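We use cookies to improve your visit. By continuing you agree to our cookie policy.

June | By the Lelleseck Notebook desk

I have a soft spot for plain grippers, and after a month of trying the Turkeo and the Mensah side by side I am softer on them than ever – so please take this as the opinion of somebody who was half persuaded before the boxes were open.

People write to us wanting five fingers and a palm full of sensors, and I do understand it, I really do! But most of what a kitchen or a break room asks of a hand is to close on two sides of something and not let go. A white tub with a round lid is a lovely test of that, with its curved sides and so little for a flat pad to settle against.
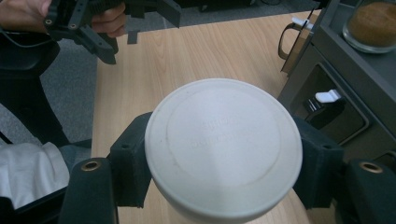 Vol. 26, p. 67

Two dark, blocky fingers, one pad on each side, and I would happily start any newcomer there. The Mensah has the gentler squeeze and I enjoyed it very much, but it costs 2694 dollars against 1708 for the Turkeo, and my friends in Parnport could put that difference into a better camera and be glad of it for years. Spend on the eyes first, I say, and let the fingers stay simple a while longer.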